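# About Brundine

Brundine is a shared workshop on Jusdale Street, 1,071 square feet of it, where people build robots that would do fine in a factory and make them do housework instead. We started in a garage. The garage had better parking.

Our longest-running build is Bernano, a pair of grippers learning the kitchen one chore at a time. September went to the fridge. A toddler can empty a fridge, usually without being asked, but we have logged over 4,000 grasps on bottles, cans and fruit and still have opinions about oranges.

Members pay $100 a month. That covers the bench, the printers and a say in the argument about cable management, now in its third year. Zamfir, our older arm, is retired and holds the door.

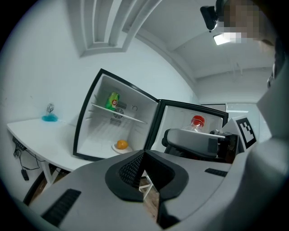

*Bernano fridge work: bottle in one gripper, orange still on its plate.*

Come by any evening after 6. Bring a project, or at least a screwdriver you don't mind losing.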